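**Gripper width drops to zero for a few samples when tray is tilted** (Moges pipeline, replay tool 4)

**hollach_ed** wrote:

Hello all. I am cleaning the table sessions before training and I have a problem with the width estimate. We take it from the distance between the two blue pads. When an object goes between them, the detector sometimes merges both pads into one blob, and the width becomes zero. In one session of 1,940 samples this happens 16 times, mostly near the bin.
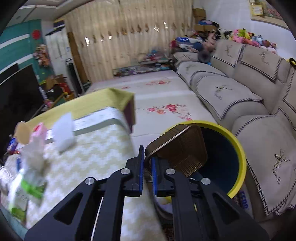
My first idea was a median filter over the width, but it also makes the real closing later, and the policy then learns to close late. Has anyone solved this in a clean way?

– Eustaquio Medrano

**vostitz77** wrote:

Just drop these samples. With 1,000 sessions you will not miss them.

**yabsira_d** wrote:

I don't agree with dropping. The gaps are exactly at the contact, and this is the part the policy needs most. Fit the linkage model to the four silver screws and compute the width from their positions. In our Iltdale set they are hidden less often than the pads.

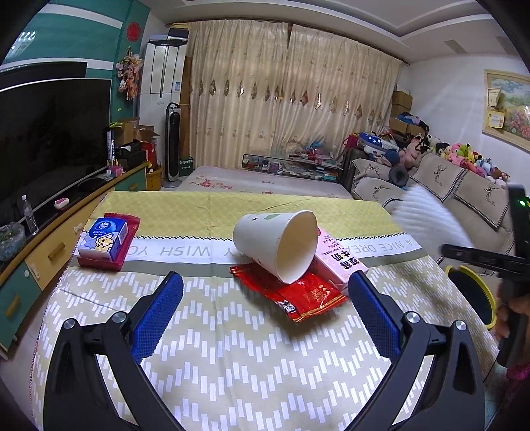 For the screws you need a mask, otherwise the detector searches the whole table. Make it per hand. With the paper cup lying between the pads and a second gripper coming in from the right, a global mask can pick up points from the wrong tool. We lost most of January to this mistake.

**vostitz77** wrote:

A per-hand mask means one more calibration file to maintain. I still say drop.

**hollach_ed** wrote:

Thank you both. I will try the screws first and keep the pad value as a check – if the two disagree, I mark the sample and look at it by hand.

**yabsira_d** wrote:

Good. Please post the fit error when you have it.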